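Unit 2: Countertop and Basin Care, Cultured and Molded Tops
Handout, revised 10 May 2025
Housekeeping Practice, Flekerley

2.1 Scope
A molded vanity top has its basin formed in one piece with the counter. It has no joint between deck and bowl, so soil collects in three other places: the base of the faucet, the ring of the drain, and the inside of the raised edge. The April version of this handout covered drop-in basins only.

2.2 Clearing the deck
Group toiletries at one back corner before wiping. Close all caps first. Bottles with a narrow base go against the wall, low jars in front. Paper boxes and cards come off the counter entirely - damp board leaves a mark on gloss surfaces.

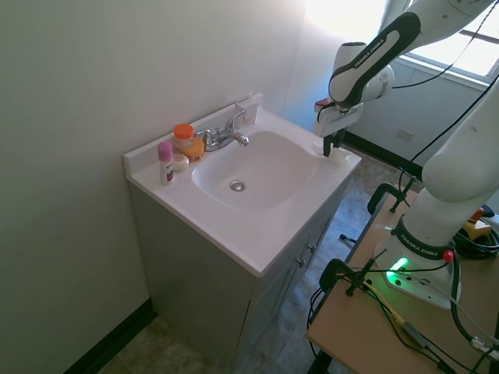 Wipe from the back of the deck toward the bowl, then down into the bowl toward the drain. With two-handle faucets, clean behind each lever separately and finish at the spout. Use a neutral cleaner diluted 15 ml to the liter. Abrasive powder dulls the gloss and is not permitted in the practice rooms.

2.3 Chrome
Apply cleaner to the cloth, never to the fitting. Contact time is 2 minutes. Rinse, then dry with a second cloth. Limescale at the drain ring is treated separately (see Unit 4).

2.4 Timing
Allow 20 minutes for a single vanity, including cabinet doors and knobs. Floor tile and baseboards are assessed in Unit 3.

Reading before next session: Drumlow course pack, section on gel-coat finishes.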